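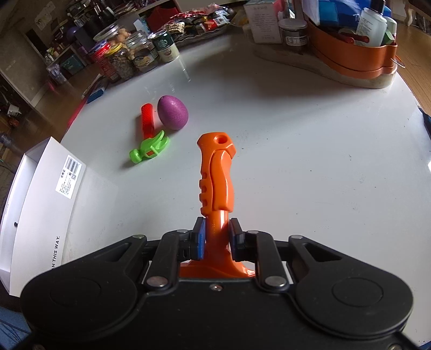 4.2 Grasp state estimation

Figure 3. Orange toy handle held between the finger pads, seen from the gripper's own camera. The link arms stay in view for the whole episode, and our estimator reads finger opening from them.

I'll admit we started this part of the work with a much fancier plan. Barış Işık and I wanted a learned model that went straight from pixels to "held" or "not held," and we spent most of January on it (the code is still sitting in a branch called jandel). It did fine on boxes and fell apart on anything with a molded grip like the one in Figure 3, where the pads close on a smooth stem and the shape above it is all ridges and recesses.

So we went simpler! The new module, Kommont, first finds the pivot pins on the link arms and solves for the finger opening. Only then does it look at the strip of image between the pads. The pins are round, silver and sit on black links, so a plain blob detector does most of the job, and I was a little embarrassed by how well that went.

We labeled 693 episodes by hand and held out 200 of them for testing. Each one is cut to 300 frames, and Kommont votes over a sliding window of 50. We tried shorter windows too, but the state kept flickering whenever a finger passed in front of a busy background. Tabletops with jars, cans and shiny snack wrappers along the far side were the worst for this, so we kept plenty of them in the test split.

One thing I'd still like to fix is the lens. Our table is round and white, and near the image borders its surface bends so much that the planner (Dağdelen, see Section 5) places objects too far out. For now we undistort only the middle of the image and let the planner ignore everything past that. Red hammer next to the handle? Fine. A box way over at the left? The planner doesn't get to see it yet.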